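Tablecloth

A tablecloth is a cloth spread over a table. It may be used to protect the surface from scratches and stains, to cover a table that is worn or plain, or to mark a meal as a special one. Some tablecloths are part of a set that also includes napkins and placemats.

History

Cloths were laid on tables in Europe by the Middle Ages, when many dining tables were boards set on trestles and taken down after the meal. A long white cloth hid the boards and gave diners a place to wipe their hands. Separate napkins became common later. In wealthy homes the linen was often counted among the valuable goods of the house and passed down in wills.

Patterned weaving, above all damask, was used for the better cloths. The design in a damask cloth comes from the weave and shows as a change in shine, so a cloth of a single color can still carry flowers, birds or coats of arms. Printed cotton cloths became cheap in the 19th century with the growth of machine printing. Oilcloth, a fabric coated with boiled linseed oil, was popular in kitchens until vinyl took its place.

Materials

Linen is strong, takes in water well and becomes softer with washing, but it creases easily. Cotton is cheaper and easier to iron. Polyester dries fast and holds its color, and it is widely used by hotels and caterers. Blends of cotton and polyester are common in homes. Plastic and paper covers are sold for parties and outdoor meals.

Size and drop

The part of the cloth that hangs over the edge is called the drop. For everyday meals a short drop is usual, so that the cloth does not lie in the laps of the people seated. Formal tables have a longer one, and buffet tables are often covered to the floor. To find the right size, the drop is doubled and added to the length and width of the table. A round table 60 inches across with a 7-inch drop needs a cloth 74 inches across.

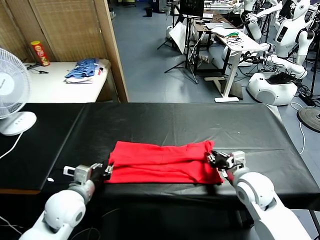 Folding and storage

Cloths are normally folded lengthwise first, then across. The creases left by folding were once admired, and in some periods linen was pressed in a screw press to make them sharper. Today most guides advise ironing them out before a formal dinner. Cloths kept for long periods may be rolled on a tube, which prevents the fibers from weakening along the folds. Old linen is best stored clean and without starch, as starch can attract insects.

Collections

The textile museum at Torvik holds 374 table linens, most of them from farms in the area. Its catalog was compiled by Jouko Koskela, who sorted the pieces by weave and by the initials stitched in their corners. The oldest dated cloth in the collection came from a house in Grestadell and has a red cross-stitch border. A selection is put on display every September.

See also

Damask
Napkin
Placemat
Table runner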